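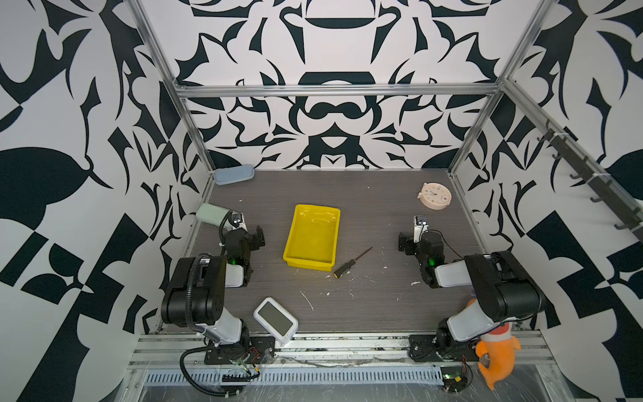
Pasance Door Curtain, lined, 8 colours

I started making these because my own front door let in a gale. We live in an old end-terrace and from November onwards you could feel the cold coming down the hall and round your ankles while you ate your tea. I tried brush strips, I tried a sausage dog (the stuffed kind), and in the end I hung up an old blanket and it was so much better that I sat down at the machine and made a proper one. That was the first Pasance, and it's still up!

The curtain is a heavy cotton outer with a brushed lining and a layer of wool felt in between. The felt comes from Lepik, and I've stuck with them from the start as it doesn't go lumpy in the corners. I cut everything myself and Dalia Vanags does the hems, which is why the hems are straight.

Sizes and weight

The standard curtain is 100 cm wide with a 210 cm drop, which suits most ordinary front doors with a bit over at each side. I leave a deep hem so you can let it down if your pole is higher than mine. If your doorway is an odd shape, send me the measurements before you order - I'd much sooner cut it right than have it come back. The fabric weighs 700 g per square metre all told, so please don't try to hang it on a stretchy wire. You want a solid pole and decent screws.

Colours

Moss, slate, oatmeal, brick, navy, mustard, plum and a sort of foggy blue I've called Nilelden after my gran's house. Slate sells best. I keep telling people to try the mustard, and Panya Ratanaporn bought two, so that's one convert. Swatches are free, just ask and tell me which ones you fancy.

Washing

Hoover it with the soft brush now and then and sponge off any marks. It can't go in the washing machine, as the felt will shrink and the outer won't, and you'll end up with something like a badly stuffed duvet. Dry cleaning is fine.

Delivery

I make each one to order and it takes me a couple of weeks, a bit longer once the weather turns. It arrives folded in a big paper sack, so give it a day or two on the pole for the creases to drop. Poles and rings aren't included.

Page updated October 13, 2020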